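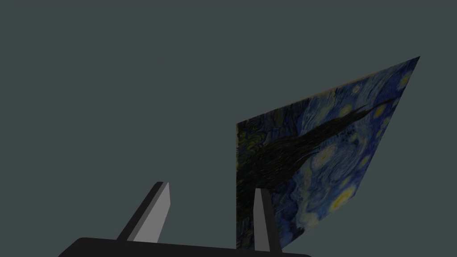
Gripper view from the simulator, with the Starry Night panel on the right.

Fedik two-finger gripper – simulator package and demo days

I run the demo bench at Rikine in Multesbridge, so this page is mine and you'll have to put up with how I write. Angus Galbraith did the proper spec sheet. Ask him for it if you want torque curves!

We had an open day on 15 September 2025 and I spent most of it at the simulator screen. People came in expecting the hardware and then stayed for the software, which pleased me no end. The view you get is from just behind the gripper, looking out past both fingers, and the target is a flat panel with Van Gogh's Starry Night printed on it. A busy picture is handy for this sort of thing – when you come at the panel from a steep angle you can still tell which bit you're looking at (the big black cypress is hard to miss). The background is left plain grey.

Visitors drive the arm themselves with a hand controller. You start with the fingers open, bring the gripper round to the panel and try to line up on an edge. One lady from Phùng had three goes and wanted a fourth, and I'd have let her if there hadn't been a queue. Rafsan Wanigasekara was on the other controller showing how to slow the wrist down, and he has far more patience than I do.

What you get

Fedik gripper model with two tapered fingers
Simulator licence for one computer
7 practice scenes, the painted panel included
Hand controller and 3 m cable
Printed quick-start guide, 27 pages

The package is £856 plus delivery. The gripper itself is sold separately, and anything you set up in the simulator can be saved and loaded on to the real one later. You'll want a computer with a decent graphics card. My old laptop managed it, but the fan was screaming the whole time.

Come and try it

The next open day is in November. Places are free but do book, as the room is small and we only have the two controllers. If you'd like a visit for a school or a workshop, ring the Multesbridge office and ask for Rafsan – he keeps the diary.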